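Ticket 235 — Room 48, Helport guest floor
Category: Housekeeping / litter and lamp cord
Opened by: Takeshi Kamata
Status: Open, waiting on electrical

8:10 a.m.
Hi team! Logging this one under Room 48 so it stays with the earlier lamp note. The carpet strip between the bed and the sofa needs a litter pickup: a wrapper, a flat packet and a plastic water bottle with a green label. I love this room and the teal-gray sofa looks great in it, so let's get the floor back to match. 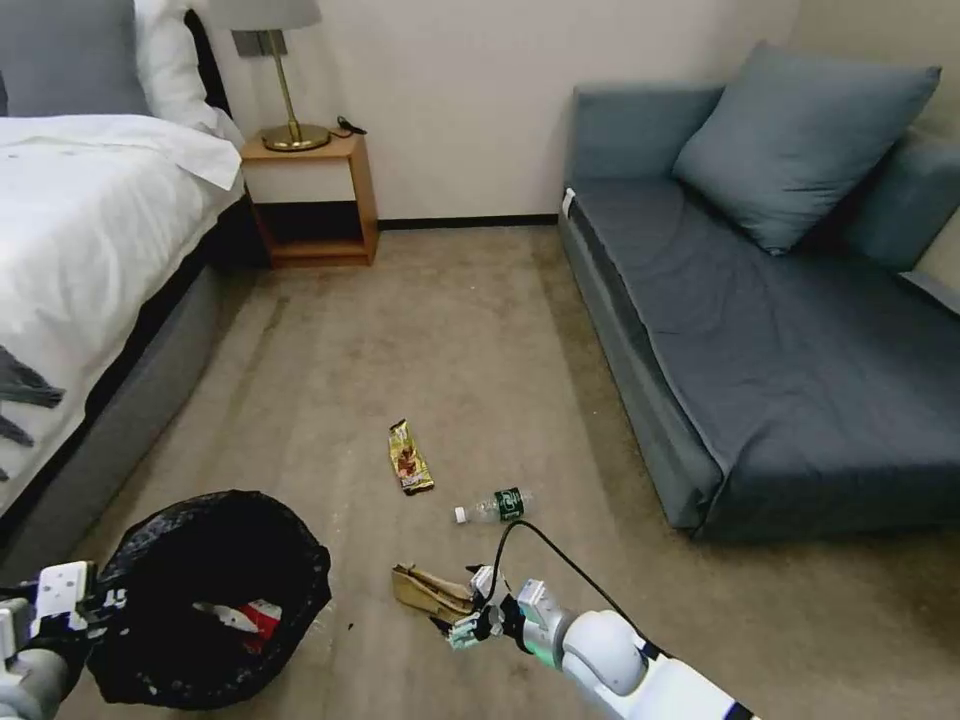
Room 48, carpet between bed and sofa, wrapper, flat packet and bottle

8:25 a.m.
Please use the round black bin with a liner in it. Fold the bag well over the rim — the last batch of liners from Hamada slid down on me in 2 rooms. The new ones are so much better!

Pickup steps for this ticket:
1. Snack wrapper first, then the flat packet.
2. Check under the sofa edge.
3. Vacuum last.

8:40 a.m.
The Skultville desk asked which size liner we use.
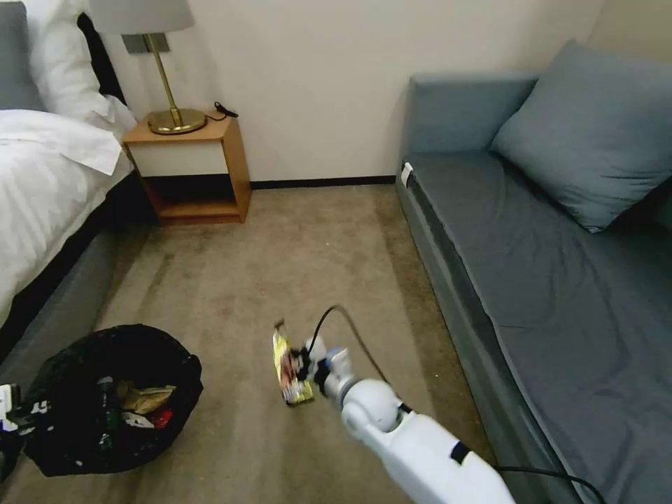
Lined wastebasket with packaging inside, crumpled wrapper just above the carpet

8:55 a.m.
Second item: the black cord is coiled on top of the nightstand by the lamp. Can someone from Wurkura tell me if a 3 foot cord would reach the outlet? A shorter one would tidy up that nightstand beautifully. The brass base deserves it!

Leaving the ticket open for the cord. Thanks, all.
— Takeshi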